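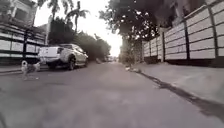
The lane with its paneled wall on the right. A pickup is parked along the left side.

Hedlund Lane Access and Parking -- Frequently Asked Questions
Last revised Mon 3 October

Who maintains the lane?
The lane is a private road held in common by the properties that front it. Day-to-day maintenance is contracted to Tumel Property Services in Diltville. The road file number is 1254; quote it in all correspondence.

Where may I park?
On the left side only, as you enter from Drinberg Road. Park parallel to the curb, as close to it as the vehicle allows. The wall side is kept clear along its full length for through traffic.

Can I put two wheels up on the curb?
No. The curb carries the drainage edge and is not built for wheel loads.

How long can a vehicle stay in one spot?
Residents: no limit, provided the vehicle is registered and in running order. Visitors: 11 hours. For longer visits, request a pass from the office before the vehicle arrives.

Are pickups and vans allowed?
Yes. Trailers are not, unless they are being loaded or unloaded with the driver present.

May I lean or store things against the boundary wall?
No. This includes ladders, bikes, planters and building materials. Fixings of any kind -- hooks, brackets, cable clips -- need written approval.

A wall panel is cracked or loose. What do I do?
Report it with the nearest house number and a photo. Do not try to refit a panel yourself. Replacement panels are ordered in batches, and delivery takes about 70 days.

Who pays for damage caused by a vehicle?
The owner of the vehicle. The first $500 is billed directly; anything above that goes through the owner's insurer.

Are dogs allowed in the lane?
Yes. Owners are responsible for cleaning up after them. Drivers should proceed at walking speed and check behind the vehicle before reversing.

When is the next resurfacing work?
Crack sealing is scheduled for December. All vehicles must be out of the lane on the working days, which will be posted at the entrance.

Who do I contact?
Torbjørn Solberg, road manager, at the Tumel office in Diltville. Requests for passes and wall approvals must be in writing.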